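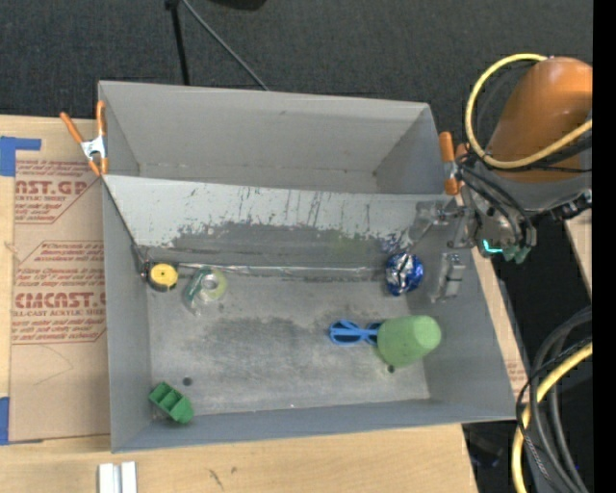 Bivotwood is a style of decorated household box made in and near Fletville, in which old drawers, crates and tea caddies are repainted and fitted with new linings. The name comes from Bivotwood Lane, where Faith Sang opened the first workshop.

Early pieces were cut down from discarded kitchen drawers. Sang painted them in milk paint, rubbed back the corners with wire wool and lined the insides with leftover wallpaper. Her former pupil Esther Were later added hinged lids and small brass feet – both are now usual on larger boxes.

A standard box is 14 inches long and 10 inches deep. It is given two coats of paint, the second in a paler shade, and finished with clear wax. Linings are pasted in last and left overnight under a weighted board.

The Evthorpe craft museum holds 15 boxes, among them an unfinished sewing box with its pencil marks still showing. A register of makers' stamps, begun by Were, has 3,558 entries. Boxes made before the register was started are usually unsigned and are dated by their wallpaper.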